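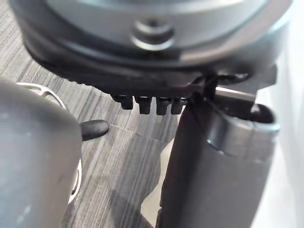

Letine round housing, grey, with pegged base

Posted 3/19/14 by Štěpánka Šťastný

The Letine is a large round housing in two tones of grey. The shell is smooth and matt, and under it there is a much darker rim which goes around the lower edge. We sell it as a complete unit or as a shell only, for customers who already have the base from an older order.

In the shell there is one round recessed fitting with a small hole or screw head in the middle and a raised ring around it. Please do not use this fitting for hanging the unit. It is for the fixing screw only, and the screw is in the bag with the papers.

Under the rim you find four small black pegs in a row, with narrow gaps between them. They are short, and many customers ask us if they may be trimmed. No, please leave them as they are. The Prusau mounting plate has four slots at the same distance, and the unit is placed on it pegs first. If one peg does not go in, take the unit off and begin again. Do not press on the shell with your hand.

Ordering

Complete unit, matt grey: order no. 1059
Shell only: order no. 655
Mounting plate Prusau: sold separately, please ask

The price of the complete unit is 4000 Kč with tax. Delivery in the country takes 11 working days. For delivery to other countries, write first to Cengiz Gezer in our sales office and he will send you the cost by e-mail.

Cleaning and care

For the grey surface use a soft cloth and a little water with washing-up liquid. Strong cleaners make shiny spots on the matt finish and we cannot repair them. Dust likes to stay between the pegs, and for this an old toothbrush is good.
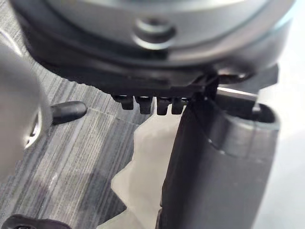

When the unit is turned over for cleaning, put a folded towel under the shell. It scratches more easily than the dark rim does, and a scratched shell is not accepted for return.

Questions we receive

Sena Lamptey asked whether the unit can be painted. The shell can be, if you remove it from the base first, but the guarantee on the surface is then finished. The guarantee on the base continues.

Older units with the Charvát base have a different distance between the pegs and they do not fit on the Prusau plate. We have a small number of the old plates in the store until October. Svatopluk Mikuš can check this for you if you tell him the order number from your invoice.

Related items

Prusau mounting plate
Charvát plate (old type)
Pero fixing screws, bag
Letine shell, unpainted

Last updated: October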